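Workshop notebook, July
Pine top for the small bench: surface, marks, first trials of finish

Started at 9.15. I write this in one piece because last time I made three small notes on three papers and Iona Galbraith could not put them in order afterwards.

The top is now back on its legs and level. I checked with the long level in both directions and then corner to corner. One leg needed a thin card under it, which I will replace with a proper shim when I find the box. The pine is the edge-glued sort, from the Aydoğan delivery, board number 161 in our wood list. I was afraid that the seams would open after the dry weeks in the store, but when I pass a fingernail over them I do not feel a step. By eye they are only a small change of tone from one strip to the next.

What I wanted to decide this morning is whether we oil it, or wax it, or leave it as it is. Iona is for oil. I am for leaving it, at least until autumn, because I like the pale colour and oil will make it yellow more quickly. We spoke about it over tea and did not agree, so we will do a test on the offcut first and talk again.
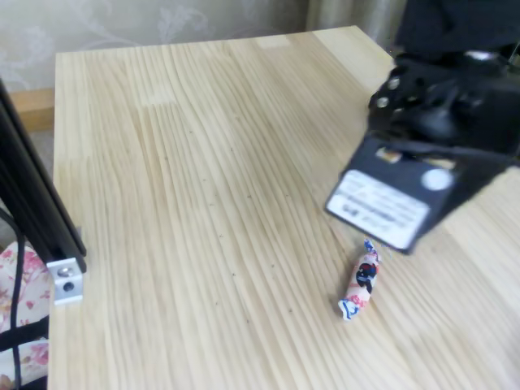 The paler patches near the far edge are still bothering me. They are small and have a rectangular shape, and the finish looks lighter there than on the rest. My first idea was that tape stayed on too long and took something away with it when it was pulled. My second idea is that somebody sanded a small place by hand and stopped. I looked in the older pages of this notebook and found nothing about sanding at that end. If anyone reading this remembers, please write it in the margin with your initials.

Then the tiny dark specks in the middle. I rubbed with a dry cloth, then with a cloth a little damp, then with white rubber. No change at all. I believe they belong to the wood and I propose that we leave them in peace. Iona says that a customer would complain of them. It is our own bench and no customer will ever buy it, but I note her opinion.

Trials on the offcut (same board, cut from the end, 213 mm long):

Strip A, nothing. Only sanded, fine paper, along the grain.
Strip B, Joment oil, one thin coat, wiped after ten minutes.
Strip C, Joment oil, 2 coats. The second one goes on tomorrow.
Strip D, Flidirance wax, rubbed in with a cotton cloth.

Strip B became darker than I expected. The dark lines of the grain came forward very much and the broad pale bands between them went the colour of weak tea. It is handsome, I admit it, but it is a different table. Strip D changed almost nothing in colour and is pleasant to the hand. It smells strongly and I opened the window.

One thing for next time: write the letters on the back of the offcut before starting. I wrote them on the front in pencil, and the oil went over the B, and now the B will be there for ever. 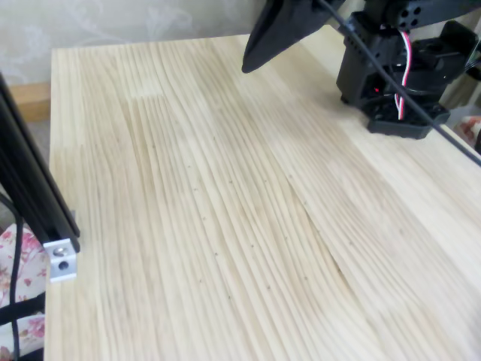 After lunch I measured the top again. The long side is 857 mm, same as on the drawing. I also looked along the side face at the left with the lamp held low. It is straight and smooth, and I do not think the edge needs more work than a light pass with the fine paper to take off the sharpness. I have not done this yet. The fine paper is finished and the new packet is in the Trarnadberg order, which has not come.

Please, until we decide: no cups directly on the wood, and no tape. If you must mark a position, use a soft pencil and press lightly, it comes off with the rubber. I tried this on strip A and there was no trace.

To do
Second coat on strip C.
Find the box of shims.
Ask Iona where she put the cork block.
Look at strip D in daylight near the window, the lamp makes everything yellow.
Write the date of oiling on the tin lid, if we oil.

Stopped at 16.40. The oily cloths are spread flat on the rail outside, please do not fold them.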